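Everybody keeps telling me the wooden toy tool set is the one to buy. Nicer looking, lasts forever, "open-ended play." I've now had one in the house long enough to have opinions, so, a thread. 1/

First, the box copy. Codside says it holds a kid's attention "for hours." My nephew gave it 14 minutes and then went to look for the cat. 2/

I'm not saying it's bad! The hammer is a decent hammer. I'm saying the price assumes a level of devotion I have yet to see in a four-year-old. 3/

Cosmin Coman sent me a long message about how the small parts teach sorting. Maybe. What I've seen them teach is that nuts roll under the fridge. 4/

Also, please stop posting these sets lined up by color on a cream rug. Spread out on a table they look more like this: 5/
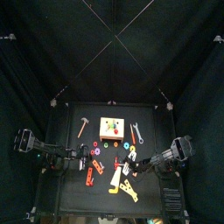

*Hammer, screwdriver, wrench, peg box, and the small stuff out front.*

The pegs are the part I'd keep. Blue, green, yellow, red, standing up in a little box. A kid gets what to do with that without a leaflet. 6/

The gears I'm less sure of. The leaflet shows a smiling child with a whole working machine. I tried it on my kitchen floor and got two gears leaning on each other. Could be me. 7/

The wrench: fine to hold, but my nephew uses it as a phone. He uses the screwdriver as a spoon. If that's open-ended play, okay, but he does the same with a real spoon and that was free. 8/

Someone will bring up Curkotley, so yes, I tried theirs too. Cheaper, fewer bits, same result. He liked the lid. 9/

And cleanup. The reviews say "packs away in seconds." Whose seconds? I've gone back for one orange piece three separate times tonight and I'm pretty sure there's another one in my shoe. 10/

What I'd do: buy secondhand, check that the nuts fit the bolts before you pay, and put half the pieces up on a shelf until October. If they get asked for, great, bring them down. 11/

If yours really did play with it for hours, tell me how old they were and what else was in the room. I'm going to be annoying about this. 12/12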